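What Is a Fast?

A fast is when a person goes without food, or without certain foods, for a set time. Many Christians fast as part of praying. People in other religions fast too, but this page is about Christians.

Fasting is very old. In the Bible, Moses, Esther and Daniel all fasted. Jesus fasted in the desert for 40 days before he began to teach. He also told his followers not to show off when they did it. He said they should wash their faces and look the way they always did.

Why skip a meal?

When your stomach growls, you notice it. Someone who is fasting uses that feeling as a reminder to pray. Some people spend the time they would have spent eating on reading the Bible. Others give the money they would have spent on lunch to people who need food. 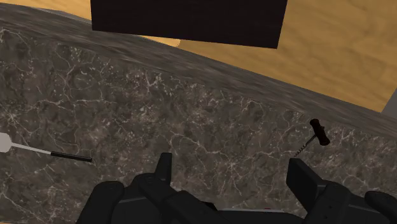
A stone counter with white veins.

Churches do not all fast the same way. Some ask adults to eat less on certain days in Lent, the weeks before Easter, which often start in February. Some give up meat. Other churches have no set days and let each person choose.

Do children fast?

Most churches do not ask children to go without meals. Your body is growing and needs food. People who are sick or expecting a baby usually do not fast either. Never skip meals without talking to a parent or doctor.

Children can give up something else for a while. Beatriz Brandão was 9 when she gave up video games for Lent. Her brother, who was 11, gave up candy. "I kept forgetting," Beatriz says. "Then I would remember and say a short prayer."

Words to know

Fast: to go without food for a time
Lent: the season before Easter
Breakfast: the meal that "breaks" the fast of the night

Written by Deolinda Veloso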